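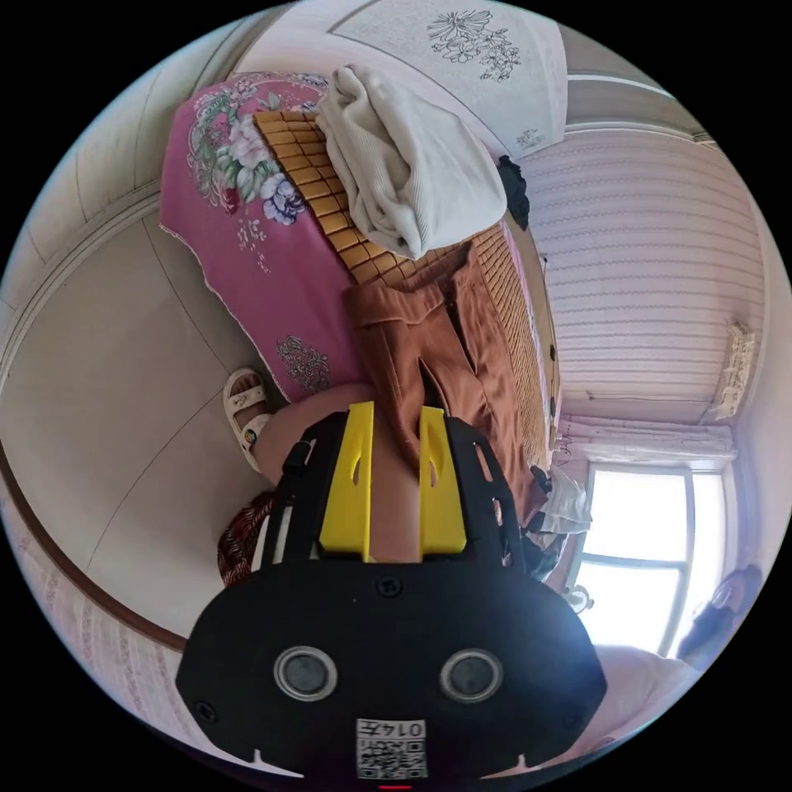
Section 5. Setting up alerts for a hearing

I wrote the Womevdale tracker so I could follow Senate committee hearings from my kitchen, and alerts are the part I use most. If you've already made your account in section 4, you're ready (if not, go back and do that, it's quick!).

1. Open Settings and choose Alerts.

2. Pick a committee. Foreign relations is where I'd start, it has the liveliest witness lists.

3. Type a keyword. I use "sanctions" and "arms sales" as two separate alerts, and I get far less junk that way.

4. Choose Daily or Instant. Instant on a busy week once sent me 396 emails, so go easy.

5. Press Save, then Send Test.

Note: the test message comes from Navora, the mail service I use. Mine landed in spam the first time.

Note: transcripts show up about 2 days after a hearing. Statements from individual senators usually get there sooner, and they carry a gray tag until the full transcript is in.

Caution: deleting a committee deletes every alert under it, and I can't get them back for you. Export first (Alerts, then Export).

Caution: the export file stops at 995 rows. If you have more than that, export one committee at a time.

Closed briefings never appear in the tracker, only the notice that one was scheduled. Vote alerts are set up separately, in section 6.

Last changed 11/4/18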